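Tresta Bedding Notes - data card

Contents: 300 short records of bed making in furnished flats, kept by Kamran Tehrani. Each record covers one bed, its sheet and its top cover. Fields are room, bed_frame, sheet, cover, start_state and end_state. 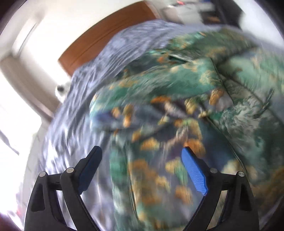 Start states are rumpled, folded back or stripped. Colours are entered in plain words, e.g. blue-grey, green floral. Pillows have their own table (140 rows) - join on room.

Known gaps: end_state is blank in 99 records. Mattress size was not noted before August.

Corrections go to Keyvan Azimi. Last edited Sat 15 March.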